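Stomano cable wrap kit, 4 stars

I bought this in June to tidy the arms on our table cell, after one cable too many had snagged mid-reach. 179 clips and ties, and a leaflet by someone who has never met a wrist joint.
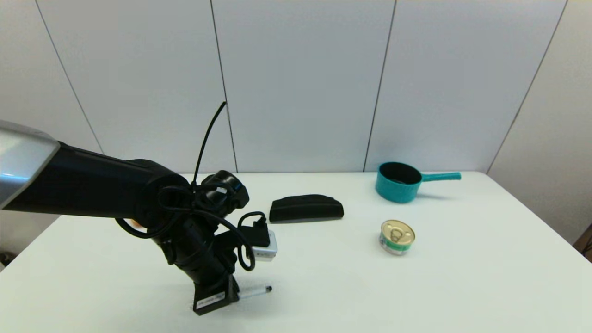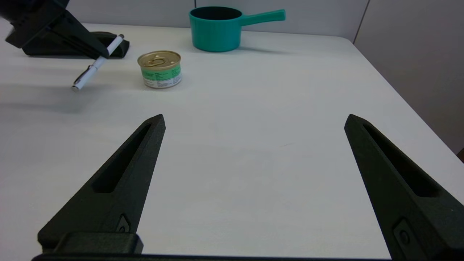 Marker, can and teal pan: our usual test table.

The ties hold, and they come off without scissors. Leave slack at the wrist - more than the leaflet says - then jog every joint to its limit before you trim. I trimmed first. Omar Dabbas has kindly stopped mentioning it. One star off for the clips, two of which snapped.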